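A stitch before supper: a talk with Corentin Coste about mending, wool and growing up above a tailor's shop 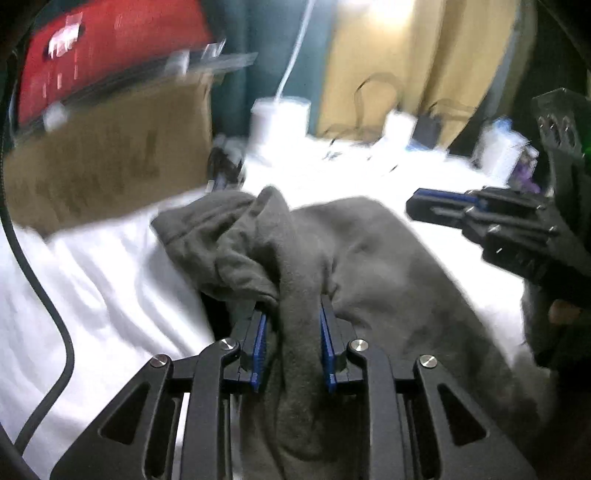 Corentin Coste was already pouring the coffee when I got to the top of the stairs, and he went on talking from the kitchen while I took my coat off, as though we had been in the middle of a conversation for a week. He has lived in Pludcombe long enough to complain about the parking like a native, but the accent is still there, and so is the habit of feeding people before they have sat down. It was a wet Tuesday in January and I was very glad of the cake.

I had come to ask him about clothes, and in particular about why we have stopped mending them. He teaches an evening class in the old reading room behind the chapel, and he has a waiting list, which surprises him every time he looks at it.

"When I started I thought I would get four people," he told me, cutting a slice that would have done for both of us. "I did get four people. Then one brought her sister, and the sister brought a coat with the lining hanging out like a tongue, and I thought, well, now we have a proper class."

He learned the trade from his uncle, Lionel Lefèvre, who kept a tailor's shop with the family rooms on the floor above. Corentin was sent down after school to sweep up and to be out of the way, and he was allowed to sort the button drawers. There must have been more than 1,000 in the shop, he says, though he admits that he was small and that everything in that shop seemed to be a thousand of something.

"My uncle did not teach, you know. He would never have said, come here and I will show you. He left a thing half done on the bench and went out to smoke, and if you had been watching, you could carry on with it. If you had not been watching he unpicked what you did and said nothing at all. The unpicking was quite loud, though."

What did he mend first? He had to think about that one, and went to the window to do it. It was the elbow of a school jumper, he decided, his own, and he did it in the wrong colour on purpose so that his mother would notice. She did notice, and she made him wear it to church.

We talked for a good while about jumpers, and about sweatshirts too, which are what most of his pupils bring along. People are frightened of anything with a stretch in it, he says, and they will happily patch a pair of jeans but put a perfectly good sweatshirt in the bin when the cuff goes. "The cuff is nothing! The cuff is an evening. You take it off, you turn it, you put it back, and you have perhaps three more winters. But it looks difficult, because it is round. Anything round looks difficult."

His advice, for anyone who wants to try it at home, is to wash the garment first and let it dry flat, then wear it about the house for an hour before you pick up a needle, so you know where it pulls. He likes a long needle with a rounded point for knits, and he likes thread that is a little older than he ought to admit. Some of it came from his uncle's shop, on wooden reels, from a mill called Delaunay that he thinks closed before he was born. He showed me a bottle green that he has been saving for years and will plainly never use.

He is less fussy about soap than I had expected. He uses Tidex, the powder and never the liquid, half of what it says on the box, and a cool wash. "People wash everything to death. You wear a thing for a day, you have sat in an office, you have eaten a sandwich. Hang it by a window! My uncle had a suit he brushed every night and I do not believe it met water in its life." I said that I wasn't sure I would have wanted to stand next to it, and he laughed so much that he had to put his cup down.

There is a serious side to all this, and he came round to it slowly, somewhere in the second pot. He worked for several years at Jastard, a clothing firm whose name he says with a sort of fond weariness, checking seams on samples before they went out to be made up in bulk. He liked the people. What he didn't like was being asked to find a cheaper seam.

"There is always a cheaper seam," he said. "You take out a row of stitching and it looks the same on the hanger. I was good at my job, so I found it for them. Then I would see somebody on the bus with the side gone, and I would think, ah, hello, I know you."

He left without any great scene - he had a cold, he says, and simply found that he didn't want to go back when it was better - and took in alterations at home until a neighbour asked if he would show her how to do a zip. The class came out of that. It runs for 90 minutes, or is supposed to, and he charges very little and is embarrassed by the charging.

I wondered whether his pupils come to save money or for the company, and he thought it was rude of me to ask them to choose. One man has been working on the same pair of trousers since the autumn. A young woman who came to shorten some curtains is now making a winter coat, and has got as far as the collar, which she has done over and over and which Corentin says was fine the second time. "But she wants it better than fine, so I make the tea and I leave her alone. That I did learn from my uncle."

Lionel Lefèvre gave up the shop when his eyes went, and spent his last years in a chair by the stove, feeling the hems of everyone who came to visit. Corentin used to put on his best work to go and see him. He would be taken by the sleeve, and the old man would run his thumb along the inside of the cuff, all the way round and back.

"And then he would say, you have lost weight, or, is it raining. Never a word about the sewing. But he did not unpick it."

Before I left he made me turn out the pocket of my coat, which had a hole in it that I have been meaning to see to since I bought the thing, and he mended it standing up, by the door, still talking about the parking.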